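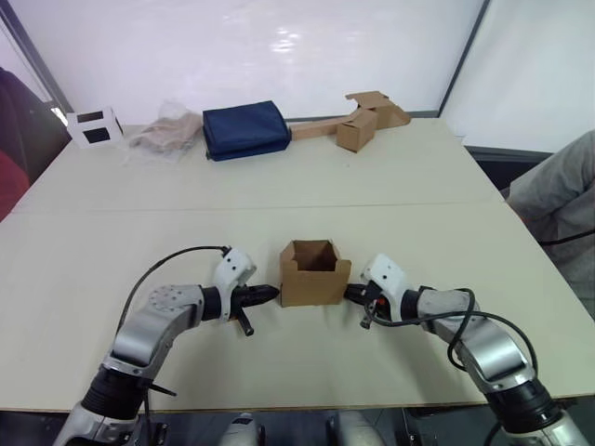 Packing is still the chore that separates a demo from a usable machine. Two-arm systems can now approach a small open carton from both sides, and holding one steady between two grippers is within reach of most labs. Speed and recovery from errors are the weak points.

Pleder ran 193 packing attempts on its bench setup in July and logged 18 in which the arms stopped and waited for an operator. Dratis, working with a similar layout, reports nearly 3 minutes per item.
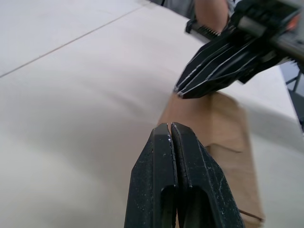
Paper bags are harder than cartons. A carton keeps its shape under light side pressure - kraft paper folds, and the fold changes where the next grasp should go. Rigid fingers have little tolerance for this. The Osagie group is testing softer pads, with results due in the next issue.

For household use, the Tarkance survey puts bagging groceries well behind wiping and sorting in readiness. Shop-floor packing of uniform boxes is closer, provided the boxes arrive already open.

1,122 shares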